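Dish basket

Print this article | E-mail this article

A dish basket is an open container, usually plastic or coated wire, in which plates, bowls and cups are stood or stacked between washing and putting away. It differs from a dish rack in having sides, and from a washing-up bowl in having holes. The boundary with the general storage basket is poorly kept, and many of the baskets sold for dishes are the same article sold for toys or onions under another label.

Construction

The sides are normally pierced or formed as a lattice. Makers say this lets air move between the plates. The claim is reasonable for plates set on edge, but much weaker for plates laid flat, where the underside of each piece is closed off by the one below it. Few sellers mention the difference.

A mat is often placed in the bottom. It is said to stop chipping and to keep the load from sliding. A solid mat also covers the holes in the base, so a basket fitted with one can drain no better than a tray.

Stacking

Household advice generally puts the largest plates at the bottom. Mixed sets cause most of the trouble: plates of differing depth rock on one another, and a raised rim can hold the plate above it at a slant. Decorated rims are widely believed to wear faster when stacked. The evidence offered is thin and comes mostly from people selling felt dividers.

Claims and testing

The Vullico basket, introduced in April with a printed capacity of 17 plates, was criticised by Lotte Kuipers, who got 12 dinner plates into it before the lid of her cupboard bench would no longer close. The maker, De Haan, replied that the figure referred to side plates – a detail missing from the packaging. Wim Willems has argued that capacity figures for baskets mean little in any case, as no common plate size is used to arrive at them.

See also: Dish rack; Draining board; Plate

Contact the editors | Copyright Pronmont | Back to top
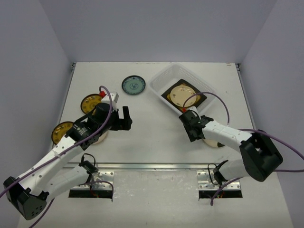 Plates in and beside a white plastic basket with lattice sides and a black mat.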